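Tips for Running a Homemade Arm on a Kitchen Counter

Updated October 13, 2022

Clamp the base before you do anything else. A Prekum base plate has holes for 2 bolts, but on a counter you don't want to drill, a pair of wide bar clamps with rubber pads holds fine. Check them again after the first hour.

Keep the power supply off the counter. Ours is a 24 volt brick from Rizk, screwed to a board under the upper cabinet, with the cable brought down in a drip loop. Tie the cable at each joint and leave slack at the wrist – that is where ours broke in August.

Start with flat things. Plates are harder than cups, and a plate with a raised rim is easier to get a finger under than a flat one. Set chopsticks across a plate for practice once the arm can handle the plate alone.
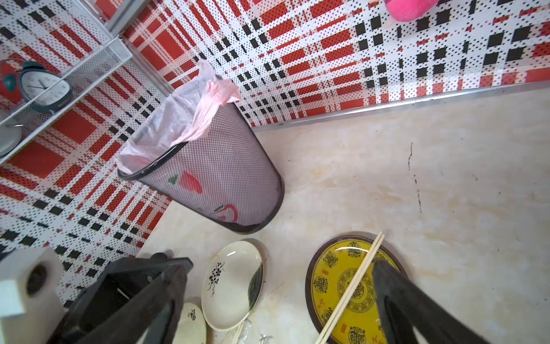

Florow wrote in to say that a mesh wastebasket gave his arm trouble until he weighted the bottom, and that a liner bunched up over the rim will snag a finger every time. He folds his down and holds it with a rubber band.

Wipe the fingers with a damp cloth after each session. Grease from dishes makes them slip, and so does dish soap.

Slow the wrist down near walls. We run the Vondari controller at about 7 percent speed close to the backsplash and bring it back up over open counter. Save both settings under separate names.

Unplug the arm before you reach across it.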